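Mar 14, 2020
Shop notebook, Naylor team, gripper project

Good session today, the best one since we swapped the finger pads! Writing this up while it's fresh so whoever has the bench next doesn't start from zero.

Where we were: the student build (we've been calling it Clitix on the drawings, so I'll stick with that) could pick up soft things all day long and then drop anything smooth. Foam block, fine. Tennis ball, fine. Plastic cup, fine until you tilted it. The fingers closed straight enough, but the pads touched at the tips first and the rest of the surface never got into the act. You could see it with a strip of carbon paper between the fingers. All the marking was in one little smudge near the end.

So the first hour went to the linkage. We took the left finger off, filed the slot a hair longer and put a thin washer behind the pivot. Carbon paper again: much better, a mark the full length of the pad and only a bit faint at the root. Did the same on the right finger. The right one fought us. The screw had been threaded in crooked at some point and we had to chase the hole with the tap before it would seat. Please don't use the power driver on those screws, they go into plastic and they only forgive you once.

Then the trigger spring. The Nalolside kit comes with two and we'd been using the stiff one, mainly on the theory that stiff means strong. Tried the soft one. Huge difference in feel! You can close on a thing slowly now and stop when you touch it, where before it was all or nothing and your hand got tired after a few minutes. The grip force is lower on paper and I'd still pick the soft spring every time. Two people preferred the stiff one for the wood blocks, so keep it in the bag, labeled.

Numbers for the day. The round we care about for the contest is 100 pickups in a row from the table to the tray, any object from the list, and the best we'd ever managed without a drop was 12. With the new slot and the soft spring we got to 70 before the marker pen rolled out. Seventy! There was yelling. The second try ended much earlier, on the same pen, picked up too near the cap. The pen is now officially the enemy. I think it wants a shallow V cut across the pad so it has somewhere to sit, and we have enough rubber left for one try at that. Measure first.

Also changed the order of objects. We had been doing the easy ones up front and saving glass for last, by which time everybody is tired and rushing. Mixed is better. The contest judges shuffle the list anyway, so we may as well get used to it.

Software side, short version: the logger from Trestex drops samples if you leave the preview window open on the laptop. Close the preview and it's happy. I'd blamed the cable for a week (sorry, cable) and had a whole page in here about connectors that you can now ignore. The clock offset between the two logs is still there but it's constant over a session, so one tap at the start lines them up. Tap the table twice, firmly, wait a breath, then begin. If you forget the tap, write down that you forgot it and we'll line it up by hand later.

Glass notes, for the people doing that part of the list. Go in slow and let the mug settle against the pad before you move anything. Keep the handle pointing along the pad and not out to the side — when it sticks out sideways the whole mug wants to turn. Wipe the pad with a damp cloth between rounds and let it dry, fingerprints make it slick. Don't squeeze harder when you feel it move, lower it and take it again.

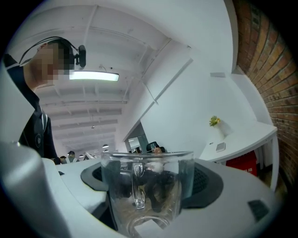 A note from the Nalolside team came in while I was writing, pasting the useful part. They say they went the other way on springs, kept the stiff one and put a stop on the trigger so it can't close past a set width, and that it made their glass rounds very even but cost them on anything thin. They'd be glad to trade a stop for one of our washers and see what happens. They also think the pen is a bad object and should be voted off the list. I'm with them on that, though I'd like to beat it first.

I like the stop idea a lot. With the soft spring we might not need it, but it's one small printed part and we could have it on and off in a minute. Worth a side-by-side: same person, same objects, stop on for one round and off for the next. Full 100 each if there's time, and if there isn't, just the mug and the pen.

To do:
V groove in the spare pad (pencil the line, get a second pair of eyes, then cut)
Print a trigger stop, ask Nalolside for their width
Washers, we are out of the thin ones
Move the connector page to the back of the notebook
New carbon paper
Charge both laptops the night before

The contest isn't until August, so we have time to do the groove properly. Left finger is back on and tight, right finger is on but check the pivot screw before you start.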